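2023년 4월, 목요일 작업 노트

오늘은 신발 선반 얘기부터 쓴다. 입구 쪽 신발이 또 문 앞까지 밀려 나와 있어서, 아침에 들어오다 내가 걸려 넘어질 뻔했다! 지난 8월에 정리한다고 큰소리쳐 놓고 결국 봄까지 끌었으니 할 말은 없지만 ㅎㅎ. 창고에서 작은 2단짜리를 찾아왔는데, 가는 은색 파이프를 반투명한 연결부에 끼우고 회색 천 판을 씌우는 방식이다. 상자에 Grulix라고 적혀 있었고 설명서는 없었다.

조립은 14분. 생각보다 빨랐는데 모서리 하나를 거꾸로 끼워서 다시 뺐다가 꽂은 시간까지 포함이다. 연결부가 꽤 빡빡하니까 다음에 하는 사람은 네 귀퉁이를 조금씩 돌아가며 눌러 줄 것. 한쪽만 끝까지 박으면 반대쪽이 안 들어간다. 천은 위 칸이 좀 울었다. 가장자리에 비닐 같은 마감이 있는데 접혀 있던 자국이 그대로라 쭈글쭈글하다. 며칠 펴 두면 나아지려나?

바닥에 놓기 전에 탁자 위에서 배치를 먼저 해 봤다(허리가 아파서 쪼그려 앉기 싫었다). 검은 신발은 아래 칸에 나란히, 둥근 끝이 바깥으로 오게. 흰 운동화는 어느 칸에 둘지 한참 고민했다. 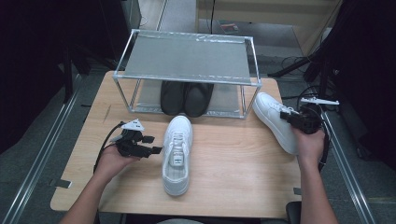

검은 켤레는 아래 칸, 흰 운동화는 아직 탁자 위.

둥근 끝이 앞쪽 파이프까지 나온다. 위 판이 뒤쪽을 덮으니까 손을 넣어 꺼내는 것보다 나온 끝을 잡고 당기는 게 편할 것 같고, 목이 긴 작업화는 아래 칸에 무리다. 그건 그냥 벽 쪽 매트에 두기로.

Thabiso Magagula는 운동화를 위 칸에 올리자고 한다. 자주 신는 게 위에 있어야 한다는 건데, 나는 밑창에서 떨어지는 모래가 천에 박힐까 봐 좀 찜찜하다. 위 칸에 얇은 깔개를 하나 깔면 둘 다 만족하지 않을까 싶어서 자투리 펠트를 재 봤더니 폭이 40cm짜리랑 56cm짜리가 남아 있었다. 긴 쪽을 잘라 쓰면 되겠다. Stitine 가위는 날이 무뎌서 천이 씹히니까 쓰지 말 것, 서랍 안쪽에 있는 재단 가위로!

놓을 자리는 입구 오른쪽 벽으로 생각 중. 문이 열리는 반경을 빼고 70cm가 남는데 선반 옆에 우산통까지 들어갈지는 대 봐야 안다. 안 되면 우산통은 싱크대 쪽으로 보내고.

딴 얘기 두 개. Durán 병 뚜껑 또 섞여 있다, 파란 것끼리 모아서 건조대 왼쪽 바구니에 넣어 주세요 제발. 그리고 Olten에서 온 소포는 아직 안 뜯었다. 내 책상 밑에 있으니 급한 사람이 먼저 뜯어도 됨.

남은 일
- 펠트 자르기 (나)
- 우산통 폭 재기 (Thabiso)
- 입구 바닥 쓸고 선반 내려놓기, 금요일 오전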